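작업실 노트 2019-08-02 / 빗꽂이 컵

오늘은 하루 종일 작은 컵이랑 씨름했다. 검은 빗 꽂아 둘 그 컵.

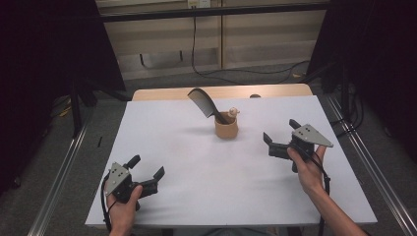 빗은 손잡이부터 넣나, 빗살부터 넣나?
손잡이부터 넣는다. 빗살을 아래로 넣으면 살 끝이 바닥에 눌려서 휘고, 꺼낼 때도 컵 안쪽을 긁는다.

빗살 쪽이 넓으니까 무게가 위로 쏠리는 게 제일 신경 쓰인다. 똑바로 세우려고 하면 자꾸 돌아가길래 그냥 비스듬히 기대 놓기로 했다. 이쪽이 훨씬 편하다! 입구가 살짝 벌어진 컵이라 기울여도 자리가 나온다(1월에 쓰던 Drukis 통은 입구가 좁아서 이게 안 됐다).

테두리에 크림색 꼬마 인형을 올리는 건 Lauri Keskinen 아이디어다. 머리 동그란 그 녀석. 처음엔 장난인 줄 알았는데 얹어 보니 은근히 귀엽다. 다만 테두리가 좁아서 올릴 때 숨을 참게 된다. 빗을 먼저 꽂고 인형은 나중에. 순서 바꿨다가 인형을 2번 떨어뜨렸고, 한 번은 책상 밑까지 기어들어가서 찾아왔다.

흰 판은 계속 깔고 하자. 나무 상판에 바로 놓으면 밝은 황갈색 컵이 묻혀서 눈이 피곤하다. 판 닦는 건 마른 천으로만. 지난번에 세제 썼다가 얼룩 남아서 Song한테 한 소리 들었다.

컵 높이는 71밀리로 적어 둔다. 다음 주문도 같은 걸로. Wetville 쪽에서 더 긴 것도 된다는데 그건 빗 손잡이가 다 들어가 버릴 것 같아서 보류. 인형 밑에 점착제 조금 붙여 볼까 싶은데 자국이 남을지 모르겠다. 남는 조각에 먼저 해 보고, 결과는 이 밑에 이어서 쓸 것.

댓글 3

Boner작업대: 점착제 말고 양면테이프 얇은 거 써 보세요. 서랍 둘째 칸에 있어요.

song: 얼룩 아직도 안 지워졌음...

keskinen: 인형 이름도 지어 줍시다. 후보 2개 있어요 ㅎㅎ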